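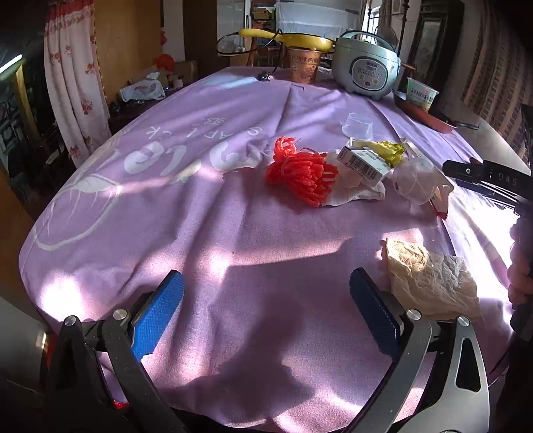 How do you get candle wax out of a tablecloth?
Let it harden, scrape off what you can, then melt the rest into paper with a warm iron.

What you need: a butter knife, plain paper towels, an iron, and a candle you now regret. The printed towels with little geese on them will donate their geese to your cloth.

1. Put the cloth in the freezer for 25 minutes. Move the peas.
2. Scrape with the dull side of the knife. Go easy on linen, which holds a grudge.
3. Lay 2 paper towels under the spot and 2 on top.
4. Iron on low, no steam, 10 seconds at a time. Swap the towels as they get greasy.
5. Dab any leftover color with rubbing alcohol, wait 15 minutes, and wash as usual.

Skip the dryer until the mark is gone. My red Millov pillar candle left a ring that took three rounds, and the Plitby cloth under it cost less than the candle.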